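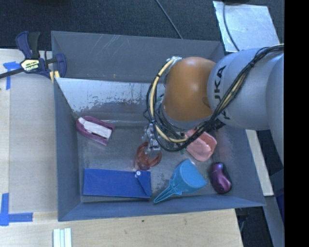 Bin view from the fixed camera, KUKA arm over the cup.

2023-10-28

Self-supervised grasping, main bin. Checkpoint Kevitz against the older baseline (Ko). Same object set for both, objects spread by hand before each block, no resets inside a block.

Training data now stands at 2000 attempts. Kept 1060 after filtering. The rest went out on Rukhsana's timestamp check, mostly frames where the joint log lagged the video. I would like to recover part of these but not this week.

Kevitz goes for rims. On the translucent cup it proposes a top-down grasp at the edge and holds that choice when the cup is rotated. Ko proposes the center of the cup and closes on air. Flat items are still poor for both. The blue case near the wall gets low scores everywhere except the flap end, and the pink dish is scored as if it were part of the floor when the cables pass over it.

Cable occlusion needs handling in the labels. Tamer suggests masking the arm and bundle by projecting the model from joint angles. The bundle is not in the model — it would need a fat margin on the left side of the orange joint. Try 4 cm first.

Bin must not shift between blocks. Check the clamp at the far left corner before each one and compare against the blue tape.

To do:
rerun Ko with 2 seeds
ask Kyriaki for the March calibration file
glossy objects: look at success labels by hand, I do not trust the background subtraction on them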